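Foro Casa y Orden > Ropa y armarios > Doblar camisetas en vertical: ¿merece la pena?

costurera_de_guardia
3 de agosto de 2021
¡Hola a todos! Vengo emocionadísima porque por fin he terminado el cajón de las camisetas. Las tenía apiladas de toda la vida, una encima de otra, y siempre me ponía las tres de arriba. Ahora están todas de pie, como libros, y abro el cajón y las veo TODAS. He encontrado una de rayas que daba por perdida desde noviembre.
El cajón es de una cómoda Claslow, de 72 cm de ancho, y caben 30 camisetas sin apretar. ¿Alguien más se ha pasado al doblado vertical? ¿Os aguanta con el uso o a la semana es un desastre?

pinzasymas
Yo me pasé hace tiempo y no vuelvo atrás ni loca. Lo único: las de algodón gordo se quedan tiesas y perfectas, pero las finitas se me desmoronan en cuanto saco la de al lado. A esas les pongo un separador de los de Litar, de tela, y listo.

marejada72
Siento ser la nota discordante, pero a mí el vertical me parece muchísimo trabajo para lo que es. Somos cinco en casa. Yo doblo en plano, como se ha hecho siempre, y cojo la de arriba. ¿Que siempre me pongo las mismas? Pues será que son las que me gustan.

costurera_de_guardia
Jajaja, marejada, ahí me has dado. Pero pruébalo con un solo cajón, de verdad, ¡que engancha!

tendedero_norte
¿Qué medida le dais al rectángulo? A mí me salen todas distintas y el cajón parece una sierra.

pinzasymas
Depende del alto del cajón. Mide por dentro, quítale un par de dedos y esa es la altura de la camiseta ya doblada. Yo me hice una plantilla con un cartón y doblo encima. Hay tablas de doblar ya hechas, la Šimek por ejemplo, pero para mi cajón salía grande.

marejada72
Una plantilla. De cartón. Para las camisetas. Me lo estáis poniendo a huevo.

hilo_y_percha
Pues yo tengo la Šimek y estoy encantado, la uso hasta para los jerséis de los niños. Eso sí, con las tallas grandes de adulto no va bien, se sale la tela por los lados y hay que remeterla.
Lo de la sierra, tendedero, casi siempre viene de antes del primer doblez. Si la camiseta está torcida en la mesa, ya puedes doblar con regla que saldrá torcida.

tendedero_norte
Yo doblo encima de la cama, ¿puede ser eso?

hilo_y_percha
¡Es exactamente eso! La cama se hunde y la tela se te va. Busca una superficie lisa y dura, la mesa de la cocina mismo, y tumba la camiseta a lo largo, con el cuello en una punta y el bajo en la otra, tirando un poquito de los dos extremos.

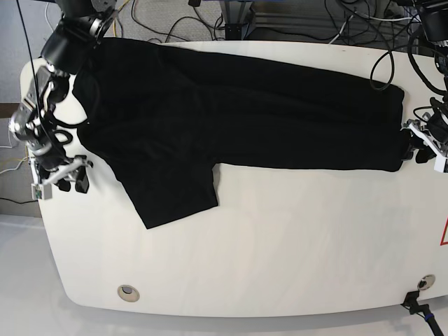
Luego pasas la mano del centro hacia fuera y se van casi todas las arrugas sin plancha. Las mangas las dejo para después: primero el cuerpo bien recto, luego un lateral hacia dentro con su manga, luego el otro, y al final lo doblas en 3 desde el bajo. Con las negras fíjate bien en las costuras, que en tela oscura cuesta ver si están alineadas. Yo las doblo siempre de día, junto a la ventana.

marejada72
Vale, lo de la mesa sí te lo compro. Yo también doblo en mesa y se nota un montón, sobre todo con las de manga larga.

pinzasymas
En lo de doblar en 3 no estoy de acuerdo. Si el cajón es bajito, mejor por la mitad y luego otra vez por la mitad, que queda más compacta y se sostiene mejor. En 3 a mí se me abren.

hilo_y_percha
Será la tela. A mí en 3 se me quedan de pie hasta fuera del cajón, pero mis camisetas son bastante recias.

tendedero_norte
¡Acabo de hacer seis en la mesa del comedor y son todas iguales! No me lo creo. Mañana voy a por los pantalones cortos. ¿Las cajas Fillus sirven para separar dentro del cajón o son muy altas?

costurera_de_guardia
¡¡Qué bien!! Las Fillus las hay bajas, yo tengo dos para calcetines y me entran justas. La larga mide 380 mm, mira antes el fondo de tu cajón porque en el mío de la mesilla no entró.

marejada72
Bueno, he hecho un cajón. Uno. El mío, el de los demás que se lo doblen ellos. Ya os contaré cuánto dura.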